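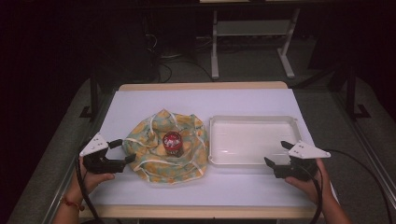
Figure 3. Starting layout for the wrapping exercise: patterned cloth, small red can, white tray.

Unit 11. Soft goods around rigid goods

11.1 Terms
Wrap: a cloth brought up on all sides of an item and closed above it.
Footprint: the area of cloth the item stands on.
Free cloth: everything outside the footprint.
Receiver: the tray, box or shelf that takes the finished bundle.

11.2 Layout
The item stands near the middle of the cloth. The receiver goes beside the cloth with its long side parallel to the front edge of the table (Fig. 3). Leave a hand's width between cloth and receiver. The cloth may start with loose folds; it does not have to be pressed flat. Piping along the hem makes the edge easy to find by eye even where the fabric has doubled over on itself.

11.3 Procedure
Locate two opposite points on the hem. Raise both to the height of the item before moving either one inward. Bring them together over the top and hold. Gather the remaining hem toward the same point. Lift straight up, move sideways, lower into the receiver. Release only when the base of the bundle rests on the tray floor.

11.4 Common faults
Short side: the footprint is off center and one side of the cloth does not reach. Lower everything and move the item, then restart.
Tipping: with a tall, narrow cylinder, the first pull must be vertical. Horizontal tension at the base turns the can over.
Caught fold: a fold trapped under the item reduces the free cloth on that side.

11.5 Reading
Welon handbook, p. 101 (hems and trims). Popescu sheet 817, both sides.

Lab reports go in the Flasto folder by Sunday, April 26, 2020. Sketch the hem points you used and mark the footprint.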